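Community Help > Lending Collections > Policies and Procedures

Incomplete returns in a small toy lending collection: charge, repair or withdraw?

Posted by Junpei Ogura

Our branch in Navarrete has operated a toy lending collection for four years. The collection holds over 200 titles, most of them building sets, puzzles, shape sorters and pretend-play kits for children under six. Items circulate for 14 days with one renewal. The catalog is kept in Zatura, and each set has one barcode no matter how many pieces it contains.

The present policy states that a set returned with any piece missing is treated as a lost item, and the borrower's account is blocked until the full replacement price is paid. This wording was carried over from the audiobook policy and has not been reviewed. It is applied unevenly. Some staff members charge the full price for a single missing puzzle piece, others waive the charge at the desk, and several families have stopped borrowing altogether.
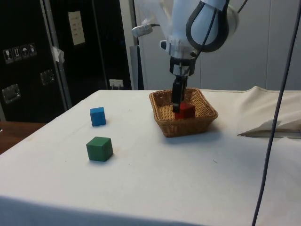 Red block and woven basket

The branch has been asked to submit a revised policy in December. I would appreciate guidance from other institutions on the following matters. First, should there be a grace period before any charge is applied? Second, is it acceptable to lend a set that is known to be incomplete, provided that the label says so? Third, who should check the pieces, and when? At present the check is done at the desk while the borrower waits, and between 3:30 and 5:00 p.m. this causes a considerable line.

Please note that we are not permitted to collect deposits. The city attorney's office has been clear on this point.

Replies are sorted by date posted.

Fenditz Lending Desk

We do not charge for pieces. It was more trouble than it was worth. If the set still works, it goes back on the shelf. If it does not work, it is withdrawn and the remaining parts go into a spares box.

The label should be changed when a piece is lost. We had complaints when it was not.

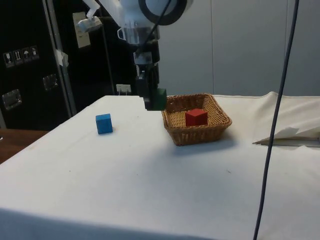

As for the line at the desk, our borrowers place returned toys on a cart and leave. The check is done the next morning before opening. Any problem is handled by telephone. Some borrowers do not answer the telephone, and we have no solution for that. An e-mail template would probably be better, but we have not written one.

I cannot comment on Zatura. We use a spreadsheet.

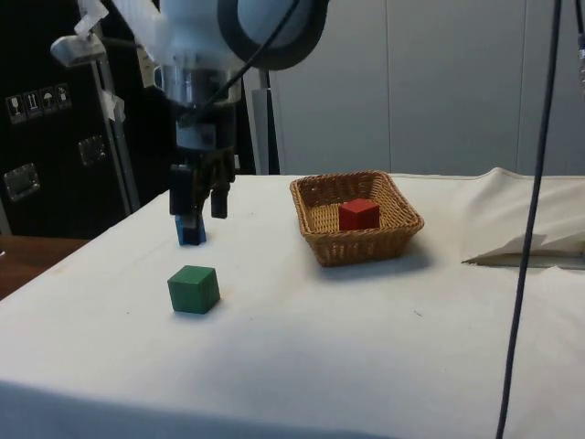
Ott Urbonaitė
Circulation Services Coordinator, Rurngate Library District

The previous reply is reasonable for a small desk, but a branch that must submit a written policy will need something more definite. Our district revised its rules for the same reason, and the text below reflects what was adopted.

Distinguish between essential and nonessential pieces. An essential piece is one without which the toy cannot be used as intended: the base of a shape sorter, the spinner of a board game, any piece of a jigsaw puzzle. A nonessential piece is one whose absence leaves the toy usable. A set of plain building blocks that has lost one block is still a set of building blocks. The distinction should be recorded in the catalog when the item is first processed, so that it does not have to be argued at the desk.

Grace period. We allow 32 days from the date of return. During that period the account remains open and the borrower may continue to take out books and other materials. A written notice is sent on the first working day after the check. In our experience most missing pieces are found under furniture and brought back in an envelope, frequently without a name on it. Ask borrowers to write the title of the set on the envelope.

Charges. No charge is made for a nonessential piece. For an essential piece, the charge is the price of a replacement part if the manufacturer sells one, and otherwise half the purchase price of the set. We do not charge the full price under any circumstances short of the loss of the whole item. A borrower may also supply an identical set secondhand, subject to inspection.

Lending incomplete sets. This is acceptable where the missing piece is nonessential. The contents card inside the lid should be reprinted, not amended by hand. Handwritten corrections become illegible, and the next borrower may be held responsible for a loss that took place months earlier.

Checking. I agree that the check should not take place in front of the borrower. It should, however, be completed before the item is discharged in the system - otherwise the record will show a clean return, and any later notice will appear to contradict it. If your version of Zatura permits a holding status, use that. If it does not, leave the item on the borrower's account and backdate the return once the check is finished.

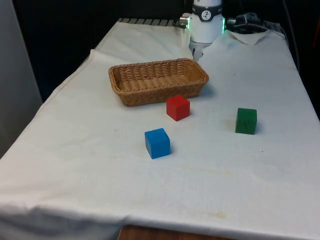

Cleaning should be scheduled together with the check, as the pieces are already out of their container. Solid plastic may be washed with dish soap and warm water. Unfinished wood should be wiped with a damp cloth and left to air dry overnight; it should never be soaked. Fabric items are laundered separately and held back from circulation until fully dry. Sets containing magnets or batteries require a separate inspection for cracked housings, and any item that fails should be withdrawn the same day.

One further point for the revised policy. The blocks now on borrowers' accounts were placed under a rule that was applied inconsistently. I would recommend that all of them be lifted on the date the new policy takes effect, and that the affected families be told so in writing.

Junpei Ogura

Thank you both. The division into essential and nonessential pieces will be included in the draft, as will the grace period. I will need to confirm with our systems office whether a holding status is available in Zatura. With regard to lifting the existing blocks, the branch manager is in favor, but the matter must go to the city finance department first.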